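Unit 7: Storing food at home and in small kitchens

Course handout, Purnbridge Adult Learning
Tutor: Leonilde Aguiar

Read this before the session. Bring it with you, as we will fill in the storage chart at the end together.

What the unit covers

Most food wasted in a household was fit to eat when it came through the door. It spoils in storage. This unit looks at where food should be kept, how long it lasts there, and how to read the dates on the packet. Preserving (jam, pickles, drying) comes in the next unit and is left out here except where the two overlap.

Why food spoils

Three things do most of the damage. The first is the growth of bacteria, yeasts and moulds. The second is the action of enzymes already in the food, which carry on working after harvest or slaughter. A banana going brown is an example. The third is contact with air, which turns fats rancid and makes cut surfaces dull and dry.

Cold slows all three but stops none of them. Freezing halts the growth of bacteria but does not kill them all, and they start again when the food thaws. Enzymes work very slowly even in a freezer. For this reason many vegetables are blanched first: a short time in boiling water, then straight into cold water, then drained well.

The fridge

Set the fridge at 5 degrees or below. The number on the dial is not a temperature on most models, so use a fridge thermometer and leave it in overnight before you read it. The coldest part is usually at the bottom, above the salad drawer, though this differs between makes.

Raw meat and fish go on the bottom shelf in a covered dish. Cooked food and dairy go above. Milk keeps better on a shelf than in the door, where the temperature goes up each time it is opened. Do not pack the shelves tight, as the air has to move.

Cool leftovers quickly and put them away within two hours. A large pot of stew should be divided into shallow dishes. Eat within two days. Cooked rice is the exception: cool it within one hour and eat it the next day at the latest.

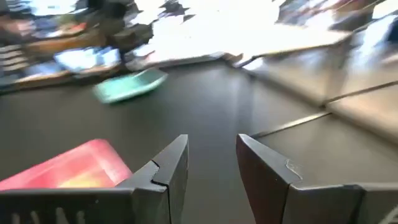
The larder and the cupboard

Dry goods want a cool, dark place with little change in temperature. The cupboard over the cooker is the worst place in the kitchen for flour, spices and oil, and also the place where most people keep them. Move them if you can.

Flour: wholemeal goes off sooner than white, as it contains the oil from the germ. Buy it in small bags.

Potatoes: paper or cloth sack, in the dark. Light turns them green. Cut away small green patches and throw out any that are badly affected. Keep them apart from onions.

Onions and garlic: dry and airy. A net hung from a hook is enough.

Tins: use the oldest first. A small dent in the side does no harm. Throw away any tin that is swollen, leaking or badly rusted.

Dates on packets

"Use by" is about safety. Do not eat the food after that date, even if it looks and smells fine. "Best before" is about quality. The food may be stale or faded after it but can usually be eaten.

Case study: the Abreu household

Joaquim Macedo, who took this course before most of you, kept a waste diary for the Abreu household through November. They weighed everything edible that went into the bin. The total came to 905 grams of bread, 206 grams of cheese and 124 grams of salad leaves. The bread was nearly all ends of loaves. In the following month they sliced and froze half of each loaf on the day it was bought. We will look at both diaries in class.

For the session

1. Read the temperature of your own fridge and write it down.
2. List five things in your kitchen that are past their best before date.
3. Read chapter 7 of the course book, leaving out the section on bottling.

Storage charts are handed out on the day. Spare copies are kept at the front desk.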